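Fimstead Buffer Box
Mebrat Hailu
January | 3 min read

The Fimstead Buffer Box is a small, quiet appliance that sits between your router and your TV and stops the two of them from arguing on movie night. It costs 400 dollars. We know. Keep reading, it gets a little better.

Most homes don't have slow internet. They have one decent connection and a house full of things that want it at 8 p.m. – the TV, three phones, a game console downloading an update nobody asked for, and a doorbell with opinions. Your router treats them all as equals, a lovely idea right up to the moment the killer is revealed and the picture turns into soup.

The Buffer Box takes sides. You tell it which screens matter, and it serves those first. The doorbell can wait.

What it does

When you start a show, the box reads ahead and stores up to 17 minutes of it. If your connection drops, you keep watching. If the connection comes back inside those 17 minutes, you won't notice it was gone. If it doesn't, you'll get a plain message on the screen saying so, with no spinning circle. We took a vote on the spinning circle and it lost.

Live sports are the exception. A box can't store a game that hasn't been played yet, so live channels get a shorter buffer and first place in line. Your neighbors may still cheer before you do. Close a window.

What's in the carton

Buffer Box, power cord, 2 network cables (one short, one long enough to trip over), a wall bracket with screws, and a printed guide that fits on a single card.

Setting it up

Plug one cable into the router and the other into the TV. Turn the box on and wait for the light to go from orange to white. Open the Fimstead app, pick your screens, and drag them into order. Families with teenagers should do this part after the teenagers are asleep.

The box works with Plastia and Ikeo routers right away. Chacko routers need a setting changed first, and the steps are on the back of the card. It doesn't work over a phone hotspot.
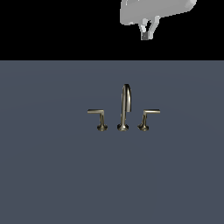 Controls on the Buffer Box come down to a dial and a button, and we fought to keep it that way. Geetha Thomas, who drew the first version, wanted everything to work like a widespread faucet: a curved spout in the middle, a lever handle on either side, and not much to look up in a manual. We got close. The dial sets how much of your connection the priority screens may take, and the button gives everyone an equal share again, for when guests are over and you need to look fair.

Owners' comments

We have 3,503 reviews at last check, most of them kind. The usual complaint is the light, which is bright enough to read by in a dark room. Hold the button down until it dims. The second most common complaint is the price, and holding the button down does nothing for that.

Returns

Send it back within the return period shown on your receipt and we'll refund the box and the shipping. Please include both cables. We'd like the long one back especially.

Contact Fimstead Support | © Fimstead | Back to top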